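Asunto: Re: [abrigos-y-costura] ¿Merece la pena arreglar un forro?

Hola a todas y todos:

Perdonad que me alargue, que ya sabéis cómo soy. Tahmineh Ahmadpour escribió:

> Tengo un abrigo Merkberg de lana, comprado de segunda mano,
> con el forro roto en las dos sisas. En el taller me piden 245 euros
> por cambiarlo entero. ¿Vosotras lo haríais o es una locura?

Tahmineh, yo lo haría, pero pidiendo antes otro presupuesto. A mí me pasó algo parecido con un Drisell azul marino que nuevo costaba 524 euros - una barbaridad, me lo regalaron entre todos mis hermanos - y al final solo hizo falta poner refuerzos en las sisas y coser a mano el bajo del forro. Me cobraron 36 euros y lleva ya 16 inviernos conmigo, ¡que se dice pronto!

Si te decides por el cambio completo, pide viscosa o cupro y huye del poliéster, que con la lana da unos chispazos tremendos. Y que te dejen un pliegue de holgura en el centro de la espalda, porque casi siempre se rompe por ahí o por las sisas cuando va justo.

Por cierto, en marzo vuelvo a sacar la ropa ligera y tendré repetidas unas cuantas camisas. Si a alguien le interesan, que me escriba en privado y lo hablamos con calma.

Un abrazo enorme y ya nos contarás,
Bárány
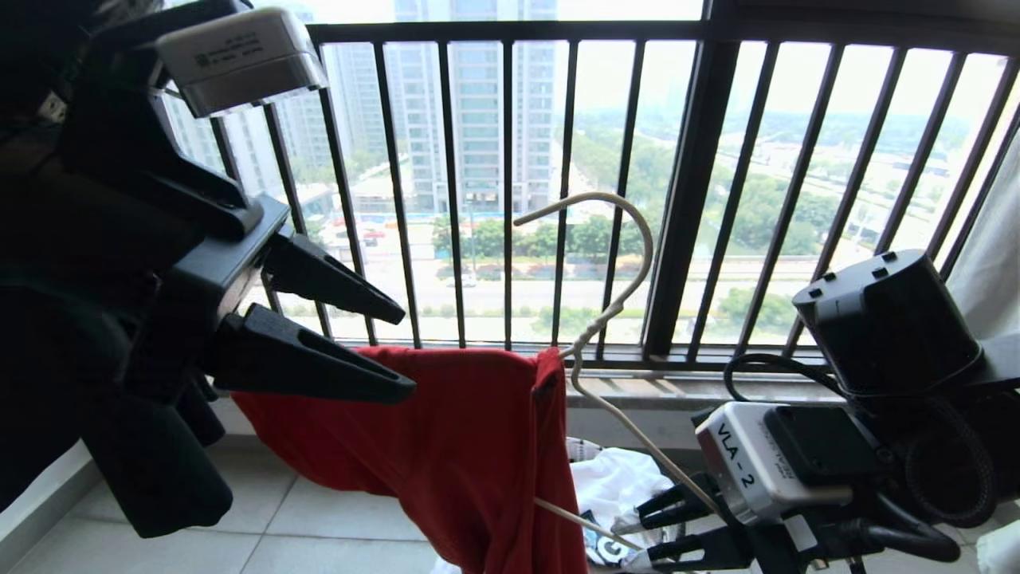
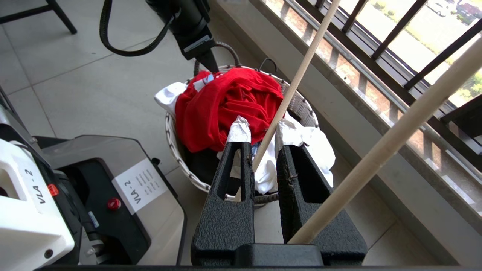

La prenda roja en su percha (primera foto) y el cesto redondo de mimbre (segunda).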